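租的房子马桶一直有细细的水声，要不要叫房东换整套？

Tamara Ursu
10月刚搬进Brandwood这边的一套老房子，别的都还行，就是卫生间半夜总有嘶嘶的水声，大概隔一会儿就自己补一次水。白天听不出来，夜里躺在床上听得特别清楚！水费单还没到，我有点慌。房东说整套换掉要4,000，想让我出一半，我觉得不太对劲。水箱是两档按钮的那种，盖子我打开看过，里面的东西我一样都不认识。有没有人遇到过？自己能修吗？我手边只有一把活动扳手和一把螺丝刀。

河边的老猫
先别答应出钱！一半的钱够你换好多次配件了。你先做个小测试：睡前往水箱里滴几滴食用色素（我用的是做蛋糕剩下的红色素），别冲水，等10分钟再看马桶里面。里面的水有颜色，就是底下那片密封圈漏了；没颜色，水又一直往溢流管里流，那就是进水阀关不严，或者浮球调太高。
密封圈很好换，我家那片39块，五金店买的。关角阀，冲一次把水放空，把排水阀往左拧一下就能提出来，旧圈抠下来，新的套上去。买之前把旧的带去店里比一比，尺寸差一点点都不行，我就白跑过一趟，气死。换的时候顺手把圈口那一圈水垢擦干净，我第一次没擦，照样漏。
浮球的话，旁边有个小螺丝，拧一拧水位就下去了，水面比溢流管口低3厘米左右就可以。

阿炳不吃辣
换新的。老马桶费水。

Ultinmont楼下的邻居
楼上那位说得太省事了吧……租房换什么新的，搬走又带不走。我补充两句，老猫讲的测试我也做过，挺准的。另外角阀多年没动过的话，拧的时候慢一点，我家那个一使劲就开始滴水，最后大晚上跑去关总闸，邻居还来敲门。
还有，动手前先用手机录一段水声，再把水箱里面拍下来，发给房东，留个文字记录。正常老化的配件一般该谁出，合同里多半写了，你翻翻维修那一条，没写清楚就好好跟他商量，别一上来就吵。 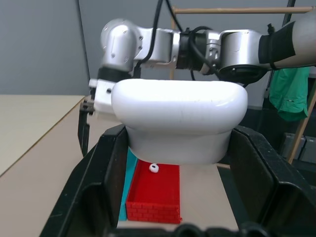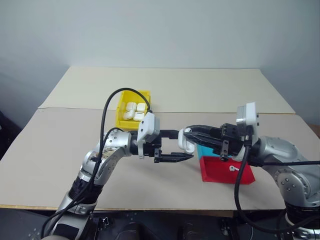 要是色素测试没颜色，浮球也调了，夜里还是响，那就直接换进水阀。拆的时候水箱底下垫条毛巾，塑料螺母用手拧紧就够了，别上扳手使劲，我拧裂过一个，又花钱又生气。新的装好以后先开一点点水，拿张干纸巾绕着接口擦一圈，纸巾不湿再把阀全打开。色素测完记得回来说一声是哪种情况呀，拍张水箱里面的照片上来，大家也好帮你看型号。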